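縫合ロボットの学生課題、前半の記録をまとめる　Prostton校の選択授業

Prostton工科カレッジの選択授業「医療ロボット演習」で、学生が遠隔操作のロボットアームを使って縫合の練習に取り組んでいる。授業の前半にあたる期間は2024年12月31日で区切られ、担当講師のRaili Lappalainen氏が学内向けに途中経過をまとめた。後半は1月に始まり、最後に他校の学生チームを招いた学内競技「Szűcs杯」が開かれる。

受講しているのは機械系と情報系の学生12人で、医学系の学生はいない。ほとんどの学生が針と糸を使った作業を授業で初めて経験した。最初の二週間はロボットに触らず、普通の持針器と鑷子で練習用パッドを縫った。Lappalainen氏は「アームの操作と縫い方を同時に覚えようとすると、どちらで失敗したのか本人にも分からなくなる」と説明する。手で一針かけて結ぶところまでできた学生から、順に操作席に移った。

課題の流れは単純で、切開の両側に針を通し、糸を引き、結び、余りを切る。これを左右の器具で行う。切開の長さと針をかける位置の目安は課題票に書かれており、学生は二人一組で操作と記録を交代する。一組に割り当てられる時間は70分で、準備と片付けもこの中で済ませる。糸が絡んだ場合は操作者の判断で切ってやり直してよいが、その回は失敗として記録に残す。
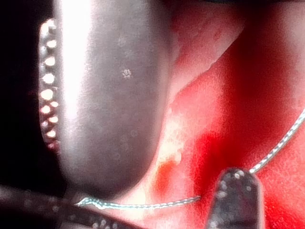 糸の取り回しは、前半で学生が最も時間を使った部分である。針を通す動作は数回の練習で形になるが、引き出した糸をどこに逃がすかは課題票に書いていない。操作席の学生には糸の張りが手に伝わらないため、見た目で判断するしかない。細い編み糸が大きな把持部の下のあたりから横に伸び、先の丸い黒っぽい指先に掛かって急に右上へ向きを変えている、といった状態がその典型だ。この掛かり方に気づかずに器具を動かすと、糸が思わぬ方向に引かれ、縫合部に力がかかる。授業では、糸の向きが変わっている点を操作の前に必ず声に出して伝えることにした。記録係はその位置を用紙に書き込む。

情報系の学生で組むArkero班は、この書き込みを使って糸の経路を画像から推定するプログラムを作っている。班の名前は、最初に借りた作業机に貼られていた古いラベルから取ったという。赤い組織状の面に糸が重なると、光の反射と糸の明るい部分が区別しにくい。班では最初、明るい細い線をすべて糸として拾う方法を試したが、反射の縁まで拾ってしまい、結果が画面いっぱいの線になった。現在は、連続する数枚の画像で同じように動く線を優先する方法に変えている。

器具の側にも課題が出た。把持面の細かい歯は糸を滑らせずに保持するためのものだが、糸を離すときに歯に残ることがある。機械系の班は、開く角度を一段大きくし、離したあとに器具を軸まわりにわずかに回す手順を試した。手順が増える分、一針にかかる時間は延びる。班の中でも意見は割れており、競技でこの手順を使うかどうかは決まっていない。

結びの練習では、器具に糸を巻きつける向きを間違える例が続いた。手で結ぶときは指が覚えている向きでも、画面を通すと左右の感覚がずれるためだ。学生の一人は、操作席の横に太いロープと筒を置き、向きに迷うとそこで一度巻いてから画面に戻るようにした。これが他の組にも広まり、今はどの操作席にもロープがある。

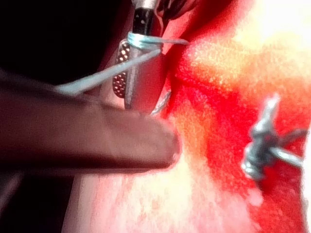
巻いた糸をどこまで締めるかについては、採点の基準も途中で変わった。当初は結び目が動かなければ合格としていたが、強く締めすぎてパッドの縁が寄ってしまったものも合格に入っていた。Lappalainen氏は、縁の合わせ方を別の項目に分け、結び目と縁の両方が基準を満たしたものだけを合格とすることにした。変更前の記録も同じ基準で見直している。

見直しの結果、前半に記録された縫合533針のうち、合格は247針となった。旧基準での集計より少なくなったため、学生から不満の声も出たという。合格の割合は組によって開きがあり、操作の速い組が高いとは限らなかった。失敗の理由として記録用紙に多かったのは、糸の引っかかり、結びの向きの間違い、針の持ち直しの失敗の順である。針の持ち直しについては、原因が操作にあるのか器具にあるのかを分けて書く欄がなく、後半から用紙を改める。

機材の費用も話題になった。練習用パッドは切開を何度か縫うと縁が崩れ、同じ条件で使えなくなる。前半の終わりにはパッドが不足し、最後の週は一枚の表裏を使った。後半に向けて、機械系の班がシリコーンで自作する計画を立てている。硬さの違う試作をいくつか作り、既製品と触り比べているところで、色と表面の艶をどうするかはArkero班と相談して決める。表面が変わると、糸を見分けるプログラムの調整もやり直しになるからだ。

操作用のソフトウェアには、学科が以前から使っているDostarを引き続き採用した。学生が書いたプログラムを途中に挟むことができ、アームの速度や可動範囲に上限をかけられる。前半では上限をかなり低く設定したため、慣れた学生からは動きが遅いという意見があった。上限を変える権限は講師だけが持ち、後半も当面は同じ設定で続ける。

自動化の範囲についても議論が続いている。受講者の一部は、針を通す動作まで自動で行わせたいと希望した。Lappalainen氏はこれを認めず、前半の目標を「操作者に知らせる機能」に限った。糸が器具に掛かったとき、あるいは糸の端が画面から外れそうなときに、操作席に印を出すというものだ。氏は「知らせるだけでも、間違った知らせが続けば人は見なくなる。まずそこを調べてほしい」と話している。

この方針を受けて、Arkero班は誤った知らせの記録を別に取り始めた。操作者が印を見て手を止めたか、見ても無視したか、気づかなかったかを記録係が書き分ける。手を止めたあとに糸が実際に掛かっていたかどうかも確認する。班の学生によると、練習が長引くと無視の記入が増える傾向があり、印の色を目立たせるだけでは改善しなかった。次は、印を出す条件を厳しくして回数を減らす案を試す。

縫合の撮影条件も見直しの対象になった。照明を中央に強く当てるとパッドの真ん中は明るく写るが、周囲は暗く落ち、端に置かれた糸が見えにくい。照明を広げると今度は金属の器具に反射が出る。授業では両方の条件で同じ課題を行い、糸の見落としがどこで起きるかを比べている。

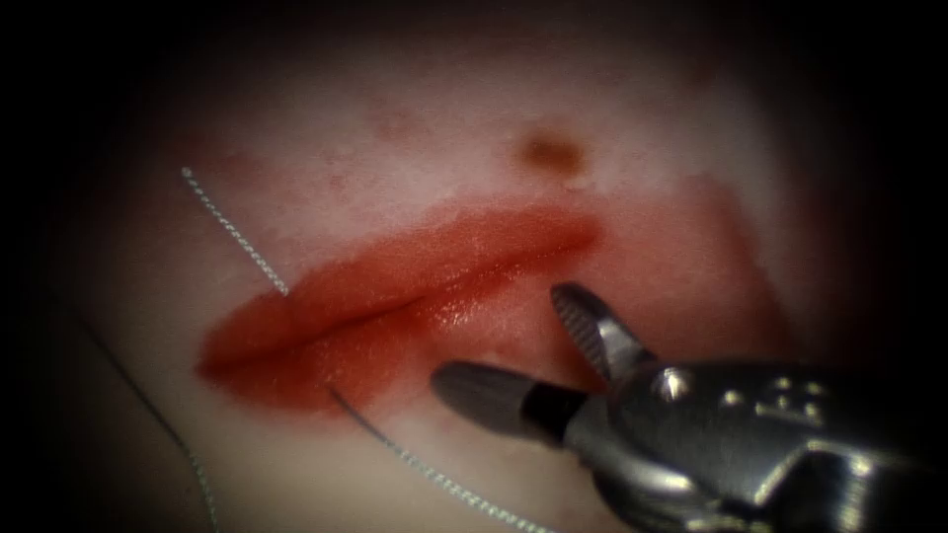

後半の予定とSzűcs杯

1月の授業は、操作席の割り当てを組み直すところから始まる。前半は同じ二人で通したが、後半は毎回相手を替える。声のかけ方が組ごとに違い、ほかの学生と組むと伝わらないことが分かったためだ。言い方をそろえるための短い用語表を学生が作り、授業の初回に配る。「手前」「奥」は画面と実物で意味が変わりやすいので、表では使わないことにした。

Szűcs杯は、同校で低侵襲手術用の器具を教えていた教員の姓を冠した学内競技で、これまでは器具の設計を競っていた。縫合の課題を取り入れるのは今回が最初になる。参加チームは決められた切開を縫い、合格した針の数、かかった時間、残した糸の長さの三項目で採点を受ける。自動の知らせを使うチームと使わないチームは同じ部門で競う。使うチームは、どの条件で印を出すかを事前に書面で提出しなければならない。

審査では、縫合そのものに加えて記録用紙も見る。失敗した回の記入が抜けていると減点になる。前半の授業で、失敗の記録が丁寧な組ほど次の練習で直す箇所がはっきりしていたことから、Lappalainen氏が項目に入れた。学生側からは、記録係の負担が大きいので用紙を一枚に収めてほしいという要望が出ており、書式は調整中である。

競技の当日は実習室の一部を開放し、ほかの学科の学生も見学できるようにする。操作席の画面は廊下側の大型画面にも映す予定だが、表示に遅れが出ることが試験で分かっており、採点には使わない。見学者が実際に触れるのは手縫い用の練習台のみとなる。

授業で集めた縫合の記録は、受講者の同意を得たうえで次年度の教材に使われる。氏名は外し、組の番号も振り直す。Arkero班のプログラムは、競技が終わったあとに学科の共有フォルダーに置かれ、来年度の受講者が続きを書けるようにする。見学の申し込みは、実習室前の用紙で受け付けている。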